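3.2 Work areas in converted buildings

The second group of sites consists of rooms that were built for another purpose and later fitted out as offices or study space. We visited nine of these, all within the Birnley and Fudgate districts. Most were former workshops or storage floors, and in nearly every case the outer walls, the ceiling and the service pipes had been left exposed when the building changed use. The owners gave cost as the main reason, with appearance a distant second. One owner in Fudgate told us that covering the ceiling had been priced twice and dropped both times.

Rooms of this kind differ from the purpose-built offices in Section 3.1 in one way that matters for furniture. In a purpose-built office the sockets, the lighting and the position of the desks are planned together. In a converted room the lighting comes first, because the fixtures often stay where the earlier tenant put them, and the desks are placed afterward by the people who use them. The most common choice was a desk set in front of a wall. Desks in the open middle of the floor were seen mainly where two people shared a table.

A typical single desk of the first type is shown in Figure 4. The desk is white, with a flat rectangular top, and a drawer pedestal supports its left end. Behind it is a red-brown brick wall laid in regular courses. White pipes run along the top of the wall, and the white ceiling has exposed beams.

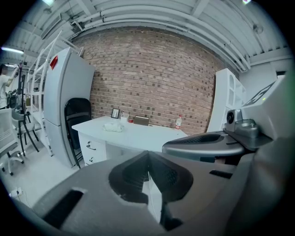
Rosado

Figure 4. White desk with drawer pedestal in front of a brick wall, converted building.

We recorded three things for each desk: where the storage was, what the user kept in it, and how far the user had to move to reach items needed during a normal working day. The first was noted by us on arrival. The second and third came from the users, who filled in a short sheet on a Wednesday and returned it the same afternoon. Sheets that came back later were left out of the tables but are kept with the rest of the material.

Storage built into the desk was preferred over separate cabinets. Users of pedestal desks said that the top drawer was opened many times a day and the lower ones much less often. Pens, chargers, keys and snacks went into the top drawer at almost every site. Lower drawers held paper that had not been looked at for months, spare cables, and in a few cases shoes. When asked whether they would give up a lower drawer for more leg room, most said yes. The same users, asked in June whether they would accept a desk with one drawer only, were less sure, and several changed their answer.

The side on which the pedestal stands also came up. Right-handed users with a pedestal on the left reported that they reached across the body to open it while writing, and some had asked for the desk to be turned or swapped. Where the pedestal carries the desk top, it cannot be moved to the other end without replacing a leg or frame, so the request was usually refused. The Bermúdez storage scale, which we used for scoring, has no item for this. We added one, and scores with and without the added item are given separately in Table 5.

Walls behind desks were used less than we expected. Plaster walls in the purpose-built group carried shelves, pin boards and calendars. On brick, users were often unwilling to drill, and in some leases drilling was not allowed. Adhesive hooks did not hold well on rough brick according to four of the sheets. The result was that items which would hang on a wall elsewhere were kept on the desk top, and the area left free for work was smaller.

Lighting was measured at the center of each desk top with the room lights on. Readings at the converted sites ranged widely, from well under 1000 lux to around 2000 lux beside windows. Long fluorescent fixtures were still in use in several rooms. Users seated facing a wall mentioned shadows from their own head and shoulders when the nearest fixture was behind them, and two had bought a lamp with their own money. The effect of lamp position on desk use is taken up in Section 3.4.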